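Your privacy matters to us. We use cookies to keep this site working and to count visits. Accept all | Manage settings

Toy library moves to Eswood after Easter

The Grornden toy library will leave its room behind the health center and reopen in the old shoe store on Eswood Road. The lease was signed on 4th March and runs for six years. Loans continue as normal at the present address until the move, and members do not need to sign up again.

The library has 1277 items on its books. Large items, such as ride-on cars and play kitchens, have been the main problem. They are stored in a shed across the parking lot, and families who ask for one have to wait while somebody goes over with the key. At Eswood everything will be on one floor. There will be a counter by the front door for returns and shelves down both sides, with the baby toys at the back near the changing table.

Small toys will still go out in mixed sets. A set is borrowed and returned as one item, so a family with a toddler can take home a few different things on one line of the card. If a piece is lost, tell the desk when you bring the rest back. There is no charge for the first missing piece in a year.

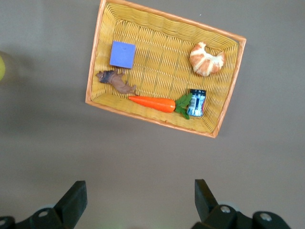 Juwita Rahman would like the sets to be sorted by age before the new room opens. Her younger boy is not yet two, she wrote, and she has twice got home and had to take out pieces she thought were too small for him. She asked if a colored tag could go on each set so parents can tell at a glance.

Tags will be added during the move. Green will mean suitable from birth, yellow from 18 months, and red from three years. The same colors will be used on the shelves and in the printed catalog. Sets that mix age groups will be split up, which means some familiar ones will disappear and come back under a new number. If your child has a favorite, write down what is in it and the desk will try to match it.

Opening hours will change as well. The library now opens two mornings a week. At Eswood it will keep both mornings and add a late afternoon session until 6 p.m., at first for a trial period ending in December. Loans will go up from two weeks to three. The limit per family stays the same.

Cleaning rules are not changing. Please wipe hard toys with warm soapy water and let them dry before you return them. Do not put anything with batteries in water. Soft toys should come back in a closed bag, and we will wash them here.
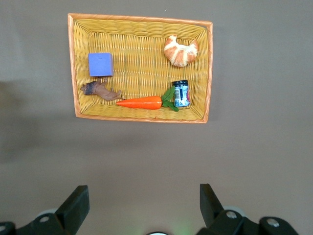
Could the late session start after school lets out, and not before? Bernadette Lynch asks this on behalf of several parents at the Kodikara Street stop, where the bus gets in at 3:40. The current plan has the doors opening at 3:30 and story time starting right away, so those children would miss the beginning.

Story time has been moved to 4:15. The doors will still open at 3:30 for returns.

Parking at Eswood is on the street and free for one hour. Strollers can be left inside the front window. The side entrance has no step and will be unlocked whenever the library is open.

Returns will not be taken during the week of the move. Due dates that fall in that week will be pushed back automatically and no late fees will be added. The exact dates will be posted on the door and in the next newsletter.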